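4. Filing a column from outside the building

Kondorix claims you can file from anywhere. Treat that as a sales line until you have filed one test piece and watched it land in the desk queue.

4.1 Log in with the freelance account, even if you also have a staff one. The staff login will let you write the whole column and then refuse to send it.

4.2 Open New Piece and choose Opinion. "Commentary" is still on the menu and goes to a queue the desk stopped reading in February. 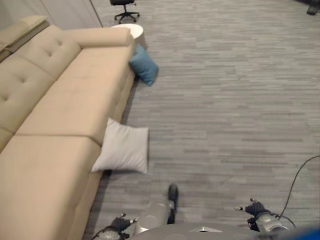
4.3 Paste your text as plain text. The Keep Formatting button keeps some formatting and eats accent marks, which is a poor trade for anyone quoting Spanish.

4.4 Check the counter. The limit for a column is 1000 words, and the counter includes your headline, whatever the help screen says.

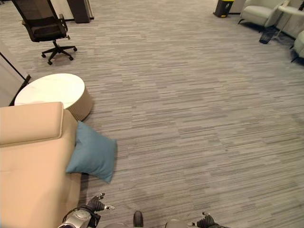
R. Kawaguchi

4.5 Fill in the summary box. It takes 200 characters and drops the rest without warning.

CAUTION: Autosave is supposed to run by itself. I have lost two drafts to it. Keep a copy on your own machine.

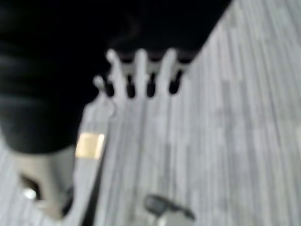
Fig. 3. Pale gray object in front of a dark surface.

4.6 Press Send once. The screen may sit there looking dead. A second press files a second column, and the desk will call you.

4.7 Wait for the receipt number. "Sent" in green type only means the piece left your screen. 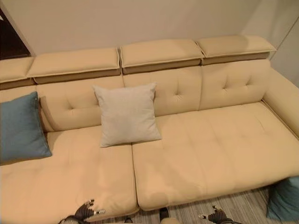 Zisico Opinion Desk

NOTE: The Tustex fact-check add-on marks names it doesn't know as errors. It flagged 34 in one county election piece, all spelled correctly. Look each one up yourself and leave the Accept All button alone.

4.8 If no receipt has come by 4 p.m., phone the desk and read them your slug.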